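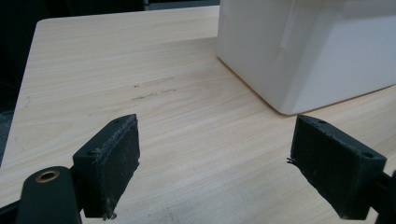 Turnero Project: Progress Report to the Talilum Fund

Dear friends at Talilum,

Thank you for your patience while we got this report together, and thank you again for the kind letter in May, which went up on the wall over the kettle and is still there. You asked us in that letter to tell you plainly how far along we are, and whether a machine can do a useful share of the chores in an ordinary home yet. The short reply is that it can do a few of them, slowly, on a good day. The longer reply is the rest of this page, and I hope you'll bear with me, as I do tend to go on.

As you know, we picked four chores at the outset: clearing a table, wiping it down, folding hand towels, and putting lightweight boxes back on a shelf. All the work has been done in our rooms at Flidard, with the arm on loan from Ouali and the hand-held grippers we use for teaching it. A person holds the gripper and does the job by hand, and the recordings from its camera go into the training set. We have kept to that method because it lets people who have never programmed anything show the machine what they know, and people who have kept house for years know a great deal.

Clearing the table is the chore we are proudest of. In our last round of tests the arm made 47 attempts and finished most of them without anyone stepping in, though it took its time. Cups and small bowls went well. Cutlery did not — a fork lying flat on wood is still a very hard thing to pick up with two blunt fingers, and we have put forks aside until the new fingertips are ready.
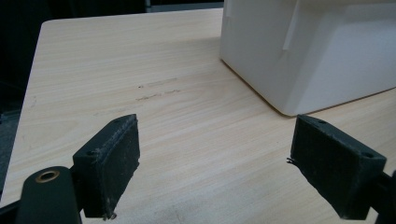 Page last changed: 2023-10-12

Wiping has been more of a puzzle than we expected when we wrote the proposal. The motion itself is fine, and the arm covers the whole surface nicely. The trouble is in judging when to stop. Our table has a pale wood grain and a few faint scuffs near the middle, and the program has a hard time telling a scuff from a smear. It will go back to the same patch over and over, very politely, and we have had to put a limit on the number of passes. A person knows after one wipe that a mark is there to stay. We are now recording more sessions on marked surfaces, and I would ask you to read our wiping results as early ones.

Boxes are coming along. Anything wider than the fingers can open has to be pushed or tipped, and large pale boxes with smooth sides give the vision software very little to go on, particularly up close when the camera can't take in the whole of them. We have begun asking people to start each recording from a little farther back, and this seems to help. Towels, I am sorry to say, are well behind. The arm can fold a towel that has been laid out flat for it, which any parent will recognize as the easy half of the job.

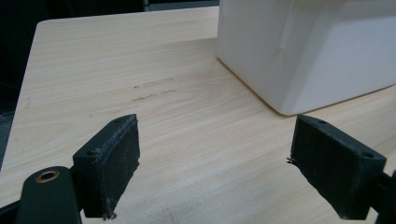 The hand-held gripper with its fingers open over the tabletop; the white box is farther back, to the right.

A word about wear, as it touches the budget. The finger pads get fuzzy and frayed at the edges with use, and they pick up lint and dust. We had allowed for two sets over the life of the grant and would now like to allow for three. The extra set can come out of the travel line, which is underspent, so we are not asking for more money — only for your agreement to move it.

For the coming period we plan to finish the marked-surface recordings, try the new fingertips on forks and spoons, and begin towels again from a crumpled start. We would dearly love to have you visit Flidard and see the arm at work. Bring a cup you don't mind parting with.

With warm thanks from all of us at Turnero

Home | Reports | Chores | Visit | Contact

Contact the Turnero office, Flidard | © Turnero Project | Back to top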